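Ticket 905
Site: Etside laundry room
Queue: Linen and garment care
Reported: April 2021
Status: Open, awaiting second wash result
Priority: Normal

Summary
Navy cotton items keep their creases after the standard wash and dry programme. Pressing removes them only in part. Items folded straight from the dryer show a set line down the middle panel.

Reported fault
Etside says the creasing began in March, after the detergent was changed to Nerkton liquid. Before that the same load came out fit to fold with no pressing. Whites and towels on the same programme are fine. Only the dark load is affected.

Checks made on site
Dryer filter: clean.
Drum seal: no wear found.
Door catch: closes first time.
Water inlet: both valves open, no kinks in the hoses.
Programme card: matches the one issued by Brakgate.
Dosing: set to the dark load figure on the bottle.

Load weight was then checked. The dark load had been going in with the overalls, which took it over the limit on the card. The site had stopped running overalls separately to save a cycle. Overalls removed and the load run again at 37 degrees, short spin.
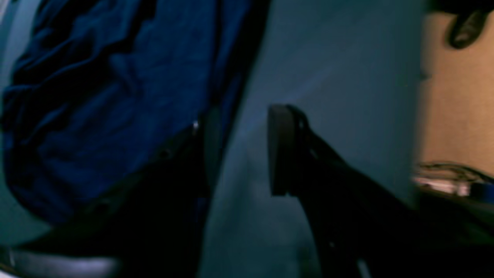 Creasing on dark fabric is hard to judge under the ceiling light in that room. Folds look deeper than they are, and shallow ones can be missed. For all later checks, spread the item flat on the sorting table, smooth it once by hand from the centre outwards, and look at it with the window blind up. Log what is left after smoothing. Soft folds that go under the hand are not a fault.

Result of first test
Reduced load, existing detergent: soft creasing only, mostly gone after smoothing. One item kept a hard line near the hem. That item had been left in the drum after the cycle ended.

Result of second test
Same load, unloaded as soon as the dryer stopped: no hard lines. Light creasing at the seams.

Result of third test
Full load with overalls, unloaded at once: hard lines back on most items.

Findings
The detergent has not been ruled out but the tests do not point to it. Overloading gives the fault on its own. Leaving the load standing makes it worse. The cool-down stage on the dryer was found set to 2 minutes. The card asks for 20. Corrected on the panel and saved. It is not known when it was altered.

Actions
1. Etside to run overalls as their own load.
2. Etside to empty the dryer at the end of the cycle and fold on the sorting table, not in the basket.
3. Brakgate to send a new programme card with the cool-down time in larger type.
4. Ocampo to check the panel lock at the next service visit.

Update
Site reports one dark load run on the corrected setting. Creasing light, no pressing needed except collars. A second load is due before this ticket can be closed. Please attach the cycle printout to the reply, as the last one came through without it.

Linked tickets: none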